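Groven opened its workshop in Stetham to visitors on Thu 14 July, and Princess Tan spent most of the day on her feet next to the demonstration tables. She runs the data side of the Skarnen project, which teaches robots household jobs by recording people doing them first. We talked during the lunch break.

"Most visitors expect a robot to be moving when they walk in," she said. "What they get first is a person with a gripper in each hand, doing chores. The learning comes later, on the computers."
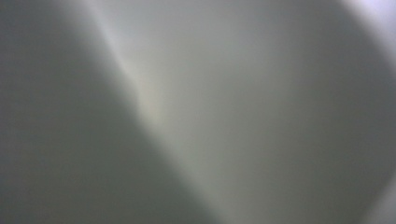

She said the work is slower than people think. A task that takes a few seconds at home gets repeated 200 times before her group moves on to the next one, and some of those recordings are thrown out. By the end of February they had kept 1239. "I'd like to say they were all good ones," she said. "They were good enough."

Tan came to Groven from Raju, where she tested packaging machines. She said those machines saw the same box all day long. Homes are different. Soft things are the hard part - a pillow changes shape every time you touch it, and a basket can slide if you push on the side of it.

Visitors could try the grippers for themselves in groups of 14. Tan said the children were quicker to get used to them than their parents. "Adults want to use their wrists the way they always do," she said. "You have to slow down and let the jaws do the holding."

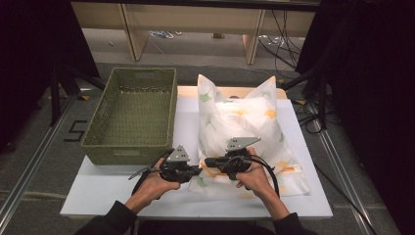
Why does it take two grippers?

Many jobs around the house need one hand to hold and the other to move, Tan said, and her group wants recordings of both sides working together.

She would not give a date for a finished product. The next step is a wider set of fabrics, and after that she wants people from outside the company to do some of the recording. "We all fold things the same way by now," she said. The afternoon session started at 2, and she went back to her table.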